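学GIS，投影到底该怎么选？叠图总是对不上，求助
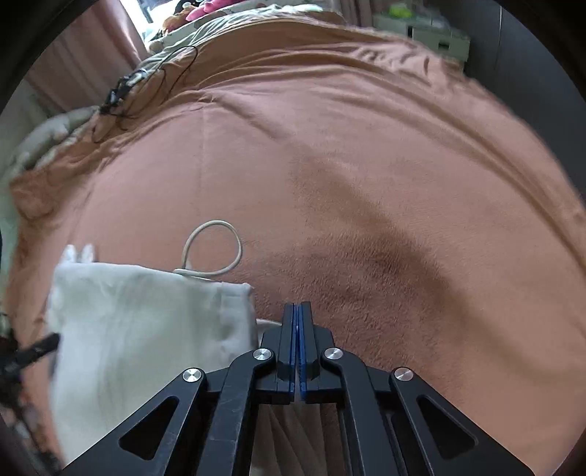 小灰兔：你先别急着挑投影，先把每个图层自带的坐标系抄下来再说，十有八九是有一层的定义写错了。楼主把问题补全一点吧，光看标题没法答。

楼主 河湾边的麦子：

好的好的，补全一下。我是半路出家学地图的，之前只会在现成的网页地图上戳几个点，这学期选了一门地图学与GIS，期末要交一张小流域的土地利用图。区域选的是Linov河下游，从Jernport港往上游走的那一段，面积441平方公里，不大。

手里现在有三份数据。第一份是课程发的行政界线，属性里写的是经纬度。第二份是我在野外用手持机采的点，一共168个，导出来是个表格，两列数字，看着也是经纬度。第三份是一张扫描的老地形图，Staniforth图幅，左下角印了一行投影说明，可惜折痕正好压在上面，我只认得出“横轴”两个字，后面的中央经线完全看不清。

我的做法是把三份东西全拖进软件，然后统一“设置坐标系”，都设成同一个投影坐标系。结果界线直接跑没影了，缩放到全图才发现它缩成一个小点，待在坐标原点旁边。采样点也一样。只有老地形图看上去还算正常，可是和在线底图一比，整体往东偏了一截，河道和河道对不上，港口的防波堤都跑到海里去了。

我量了一下，偏得最厉害的地方有2,255米。这也太离谱了吧！我一开始以为是自己采点采歪了，可采点再歪也歪不出两公里啊，何况偏的还是那张老图。

所以我想问：
投影到底按什么来选？书上讲等角、等积、等距，道理我懂，落到我这张图上就懵了。
老图看不清中央经线，还有救吗？
另外我还要算各类用地的面积，用网页底图那种投影算行不行？同学说差不多，我心里没底。

先谢谢各位了，我已经跟这张图耗了好几个晚上。

石头剪刀布布：

你这个毛病我太熟了，我当年也是这么把一整个县变成一个点的，哈哈。

关键在“设置坐标系”和“投影转换”是两码事。前一个只是给数据贴标签，告诉软件“这串数字应该这么理解”，数字本身一个都不动。后一个才是真的重新计算坐标。你的界线原本是度，比如一百多、三十几，你给它贴了个以米为单位的标签，软件就老老实实把它画在离原点一百多米的地方，可不就是一个小点嘛。

解决办法：把界线和采样点的标签改回原来的地理坐标系（经纬度的那个，别凭感觉选，去看界线的说明文件，采样点就看手持机里的基准面设置），然后用投影工具另外输出一份新的。原始数据留着别动，文件名后面写清楚是什么坐标系，不然过两周你自己都不记得哪份是哪份。

至于选哪个投影，你是要算面积，那就优先等积的。阿尔伯斯也好，兰伯特方位等积也好，把中心或者标准纬线放在你的流域附近就行。其实你这个范围才四百来平方公里，用合适分带的横轴墨卡托去算，差别小得你都看不出来，交作业完全够用。课上如果指定了投影，听老师的。

但网页底图那个投影千万别拿来算面积！它离赤道越远放得越大，北纬六十度那里面积能大到真实的四倍。你同学说差不多，大概是住在赤道上吧。

慢吞吞的等高线：

楼上把前半截说得很清楚了，我补老图这部分，我扫描图纸配准做得比较多。

中央经线看不清，多半有救。先看图廓四个角，老地形图一般会在角上注经纬度，哪怕只认得出一个角，也能推出它落在哪一带。再看公里网的注记，有些图会把带号写在横坐标最前面，两位数的那个就是。再不行就去找相邻图幅，同一套图的编号规则一样，你那张Staniforth往东或者往西一幅的说明说不定是清楚的，学校图书馆的地图室可以问一问。不过要留神，相邻图幅偶尔正好跨带，两边中央经线就不一样了，别直接照抄。

然后是那两公里多的偏移。我个人觉得不像单纯的基准面没转换，那种情况常见的是几十米到几百米。偏到公里级，更像是中央经线选错、东偏常数不对，或者控制点点错了一格公里网。我猜你配准的时候是照着公里网点的？回去查一下有没有哪个点输错了一位。要是所有点都往同一个方向偏同样的量，查参数；要是一头准一头歪，查控制点。

控制点别只点四个角，图中间也撒几个，桥头、老教堂、道路交叉口都行。不要选河岸，几十年下来河道会自己搬家，你拿它当基准就是在给自己挖坑。Jernport的防波堤也要看是不是后来扩建过的。

比例尺我没看到你写。如果图上1厘米是500米，那扫描时纸张皱一点就是十几米的误差，折痕那一块尤其明显，残差大一些很正常，别为了把残差压到零去用高阶多项式，图会被拧成麻花。一次多项式先试，不行再说。

河湾边的麦子：

回来汇报！界线和采样点按石头的办法弄好了，现在老老实实地套在一起，我对着屏幕傻乐了半天。老图也有进展，左上角的经度用放大镜认出来了，推了一下，我原来的中央经线果然选错了一带。改完以后还差一点，正在重新找控制点，之前有两个真的点在了河岸上……

还有个小问题，流域里有个叫Lano的村子，老图和界线数据里的位置差了2,000米，可旁边的路口都对得上，这算配准误差吗？

慢吞吞的等高线：

路口都对得上的话，就别怪配准了。先看界线数据里那个点标的是村委会驻地还是整个村的几何中心，这两种差两公里很常见。也有可能村子整体搬过，找一张年代居中的图对一下就知道。制图的时候选一个位置，在图的说明里注明用的是哪份数据。

路过一个：

我都是用默认的，没出过问题。

石头剪刀布布：

楼上那是还没交过要算面积的作业。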